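Netton Seed Library – minutes of the May meeting
Posted Monday by the minutes secretary

Meeting opened at 7 p.m. The April minutes were accepted with one correction: the Tavares beans were offered to us, and have not yet been received.

1. Germination results. Of the 192 packets in the cold cabinet, 16 were tested. The report put average germination at 75 percent and called the collection "in good health." Several members asked how 16 packets could tell us that, given that they were all taken from the top two shelves. No clear reply. The report was noted, not adopted. A second test will draw from every shelf, including the old barley and the unlabeled squash.

2. Jurnlow wheat. The grower's letter says this strain has been kept pure in the valley for generations. No records came with it. It was asked what it had been grown next to, and for how long, and the letter is silent on both. Agreed to accept a small sample and label it "origin as stated by donor" until there is something better to go on.

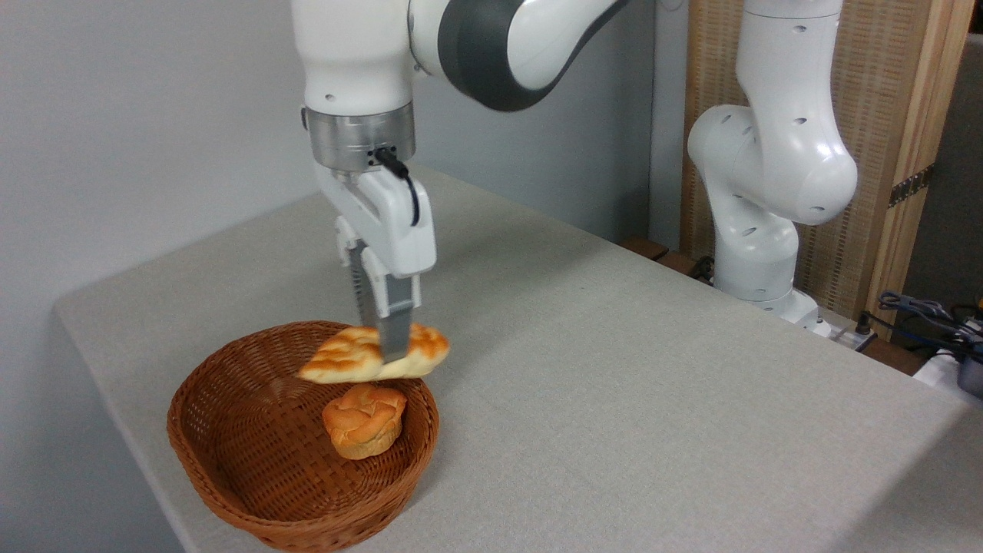 3. Backup storage. Rokex has offered free space in its cold store for duplicates. The offer is generous – perhaps too generous. The draft agreement lets the firm end it at 2 weeks' notice and does not say who pays if the power fails. Moved and carried that nothing be sent until both points are settled in writing.

4. Summer swap. The proposal to double the number of tables was put off. Last year's attendance figure was an estimate and no one present would defend it.

Meeting closed at 8:40 p.m. Next meeting in June, same room.

Contact the seed library | © Netton Seed Library | Back to top

This site uses cookies. By continuing to browse you accept our use of cookies. OK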